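What Is a Diary, and Who Gets to Read It?

A diary is a book where a person writes about their own days. Some people write in one every night. Others write only when something big happens.

Elli Heinonen started her diary when she was 10. She lived in a small town called Clondley and wrote about her school, her bad tooth and the long walk home. She kept going until she was grown up, and by then she had filled 236 pages.

Years later she turned some of those pages into a book. She left out the boring parts and the parts that would have hurt her sister's feelings. Choosing what to keep is called editing.
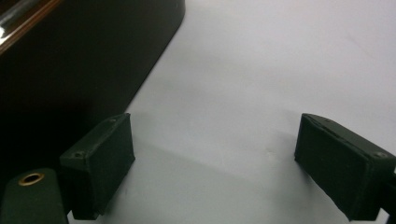
Is a diary the same as a memoir?

No. A diary is written day by day, and the writer doesn't know what will happen next. A memoir is written later, when the writer looks back.

Can I write one?

Yes. Write down one thing you saw and one thing someone said. Spelling doesn't matter. If you want to keep it private, tell your family so.

Words to know

Editing: choosing, cutting and fixing words
Memoir: a true story about part of the writer's own life

Written by Annunziata Guerra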